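Sealing Stone Countertops: Your Questions, With Fewer Sales Pitches

Latlow Stone Care. Answers by Diarmuid Ó Néill, last updated 23 January 2024.

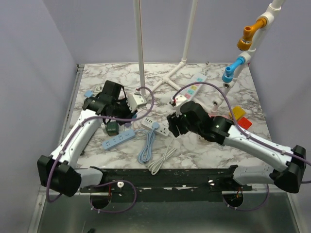 Does every stone top need sealing?

No, whatever the guy at the showroom told you. Some granite is so dense that sealer just sits on the surface and turns hazy. Marble is usually more porous and usually worth sealing. Engineered quartz doesn't need it at all, and I'd question anyone who offers to do it for a fee.

How can I tell if mine needs it?

Put a spoonful of water on the stone and leave it for 18 minutes. If the spot goes dark, the stone is drinking. If it doesn't, keep your money.

Will sealer stop lemon juice from leaving a mark?

It will not. That dull ring is an etch - acid eating the surface - and sealer only slows down stains. I have read plenty of labels that blur the two, and I doubt it's by accident.

What about the "lifetime" sealers?

Whose lifetime? Ask to see the warranty before you pay. The last one a customer sent me ran to 58 clauses and left out kitchens where people cook with oil.

I was quoted $133 for a yearly reseal. Is that fair?

Maybe, if your stone fails the water test every year. Most don't. Rungnapa Saengthong, who handles our bookings, will tell you the same thing on the phone and talk you out of an appointment.

Can I do it myself?

Yes. Clean the top, let it dry overnight, wipe the sealer on, wait as long as the bottle says and buff off all the extra. Leaving it on longer does not make it stronger - it makes it sticky.

Is vinegar okay for cleaning?

Not on marble. I know the internet loves it. Use dish soap and warm water.

Do you sell a sealer?

We stopped in June. Too many people were buying it for tops that didn't need any.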